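Why I Stopped Buying Clothes in Every Color

I own 14 tops and nearly all of them are black. My friend Shoaib Memon thinks this is sad. He said so over lunch in February, wearing a mustard cardigan he'd paid way too much for, and I've been arguing with him in my head ever since.

My side goes like this. Getting dressed used to eat up my mornings. I had a closet full of "fun" pieces (the orange jacket from Zanora, oh boy) and I'd try on four of them and end up in the same dark sweater anyway. So I gave the fun ones away and kept what I wore.

Black tops, the soft everyday sort.

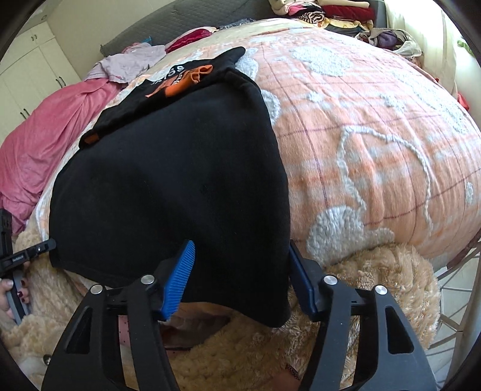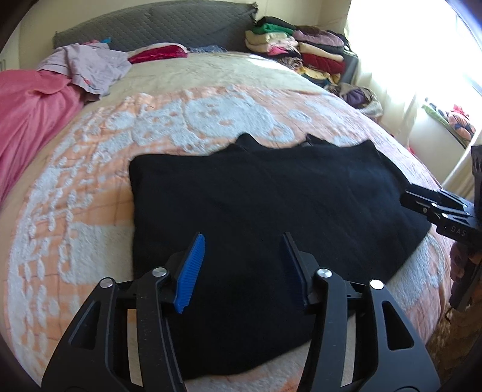 Shoaib says color cheers people up, and sure, it does! I love seeing it on him. But I don't see my own shirt all day, other people do, and I'm not convinced they care. I wore the same outfit to work for a whole week once and got one comment, about my haircut.

Is there a downside? Lint. So much lint. Also, finding the right black thing in a dark bedroom is a real pain, and black fades to a kind of tired brown if you wash it hot. I can live with all of that. Shoaib can keep the mustard, and if he ever gets bored of it he knows I won't be asking to borrow it.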